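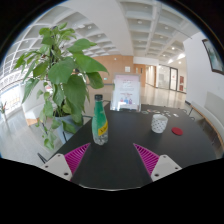
Notes for the talk: Setting a table that people want to stop at

Slide 1. Welcome and who I am

Good evening, everybody, and thank you for coming out. (Wait for the chairs to settle. Don't start over the scraping, you always do.) My name is Daiane Brandão and I look after the front rooms at Hernent, so if you have ever come in from the rain and found something to drink out of and a leaf in your face, you have met my work already.

I want to talk this evening about one black table. I know that sounds like very little to fill a talk with, but I have grown terribly fond of tables over the years, and I think the small one-table welcome is a lovely thing that gets far less thought than the big displays do.

Slide 2. Why the top is dark

A matte black top is my favourite to work on. Everything you put down on it shows up, the green of a bottle, a white cup, the red of one little coaster, and you don't need a cloth. Our old table at Kirum had a shiny top and every lamp in the building lived in it. I used to move the leaflets round and round trying to cover the glare, and of course all I got was a table full of leaflets.

The price you pay is dust. A black table shows dust by lunchtime. Keep a dry cloth within reach and wipe before you lay anything out, then again once you've finished, when you'll find your own fingerprints all over the place. (Tell the Wutside story here if they seem cheerful. Keep it short.)

Slide 3. The sign

Stand the sign at the back, in the middle. I like a clear acrylic holder, because you stop noticing it and look at the poster. Ours has a pale pink border, pink and purple lettering and three cartoon figures near the bottom, and I will say in its favour that it's friendly. Where I'd be stricter with myself is the size of the words. From the front of a big table small lettering is no use to anyone, and I have watched people lean right over the drinks to get at it.

So, please, print your poster, stand it up, walk round to the near side and read it aloud. If you find yourself squinting, cut the words by half and try again. It's a nuisance, I know, and I have thrown away a good many sheets of nice paper learning it.

Pause here for questions about printing. There is always one.

Slide 4. The drink and the cup

People are shy of a perfectly arranged table. Put out a bottle and a cup near the middle and they relax, it looks as if someone is at home. The cup I'm keenest on is the white one with the small dark dots. A plain white cup looks like the canteen, and a few dots make it look chosen.

The coaster belongs under the cup, strictly speaking, and you'll see that mine is lying beside it, a bit nearer the front. I go back and forth on this. A flat red circle on black is such a cheerful thing that it seems a shame to hide it! But if you are pouring anything warm, do use it properly.

Slide 5. Small flat things

Cards, stickers, tokens, whatever your group gives away. Keep them in a loose row and let the row be a little crooked. A neat stack says "don't touch", and you'll carry every one of them home again. At Cuypers we gave out 97 in one evening from a row like that, which for us was a splendid night.

Light and pinkish shades sit well with a pink-edged poster. I wouldn't go to great lengths to match them, but if you have the choice, it ties the far half of the table together.

Slide 6. Something green

The plant at the left looks like a pothos, or a money plant if that's what your mother called it. (Ask for a show of hands, they enjoy this.) Broad heart-shaped leaves, long stems, and it will forgive you almost anything except being drowned. Put it to one side and let it go up as high as it likes. A low plant in the middle only gets between you and the person you're talking to.

Water it the evening before, never on the day, and wipe the leaves with the same care as the table.

Slide 7. Before the break

Ask everyone to take 8 minutes and draw their own table on the back of the handout, with the sign first and the drinks second. Collect the pencils afterwards. We went home without most of them in September.

Tea is at the back. Second half starts with lamps.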